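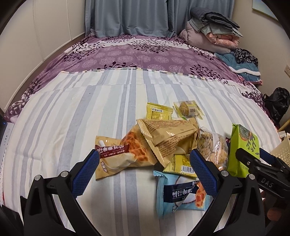 *Snacks on a striped sheet, with the duvet lying behind them.*

I have nothing against biscuits. I have eaten a coconut one while writing this, and I dare say there will be another before I get to the end. What I have doubts about is the snack haul: the habit of tipping a bag of shopping out on the bed, admiring the heap, and calling it variety.

Look at what the packets promise. There's a drawing of a milk bottle on one and half a coconut on another, and the pastry in both pictures is the same sort of orange waffle thing. There is a gold bag with so much small print on it that you would need a free evening to read it. Only two of the lot, the sesame cake and the plain pale biscuits, come in wrappers you can see through, and I notice that those are the two I'd reach for first. A clear wrapper has to take its chances. Everything else gets to be judged on its artist.

My objection goes back to August, when I signed up for a snack box from a firm called Girora. Twelve packets a month, "a journey in every bite", posted to the door in a carton that would have held a pair of boots. The first one was good fun. I laid it all out on the spare bed, as the leaflet told me to, and spent a happy ten minutes deciding what to open. By the third I'd noticed that the journey went round in a circle. Wheat, sugar, palm oil, a flavouring. Wheat, sugar, palm oil, a different flavouring. Then one bag of seaweed, and back to wheat.

People who like these boxes tell me I'm missing the point, and that the pleasure is in the trying. I half believe them. I grew up in Clondilby, where the corner shop had one shelf of biscuits and you could recite it from left to right, and I remember what it was like when Wako opened on the ring road with a whole aisle of things I couldn't name. I walked up and down it as if it were a museum. I bought a packet of sesame cakes because I liked the look of them, ate one in the car park, and went back in for more. It's still the best thing I ever bought on a whim.

But that was one packet. I knew by the second mouthful what I thought of it, and I've gone on thinking it. What I can't say is what I thought of the pandan rolls, or the cheese sticks, or whatever it was in the silver tube, since I had them all in one sitting with the television on. Once you've opened 4 packets in a row, the fifth tastes of the other four. The manufacturers must know this. It would explain the drawings.

Then there's the matter of the bed. Why is it always a bed? A table would do the job, and you can wipe a table. I suppose bedding makes a kinder background, and a bag of crackers on stripes with a purple flowered duvet behind it does look more like a treat than the same bag next to the toaster. Fine. But sesame seeds travel. I have found them inside a pillowcase, weeks on, and I have never once eaten anything in there on purpose. Anyone who says they only lay the packets out and then carry them sensibly back to the kitchen is a better person than I am, or is fibbing.

The other thing I distrust is the word "little". Little packets, little treats, just a little something. The small ones are where the money goes. My local Wako sells a plain family bag of rice crackers, 800 grams of them, for less than I was paying Girora for a few mouthfuls and a printed card explaining how to feel about it. I worked through that big bag over a fortnight and never felt deprived. A Dauda milk biscuit, to take another one I keep in, has 280 calories to the packet and says so on the front in type I can read without my glasses. I trust it more for that.

I cancelled the box before Christmas. They sent an email asking whether I was sure, then another offering up to half off, which made me wonder what the full price had been for. The last carton is still on top of the wardrobe with a few things rattling in it, all of them the flavours I kept putting off.

It is 1 Jan 2018 and the papers are full of people giving things up. I'm not giving anything up. I shall buy one packet at a time, eat it at the table, and finish it before I buy the next. If it's dull I'll know it's dull. If it's the sesame ones, I'll get two.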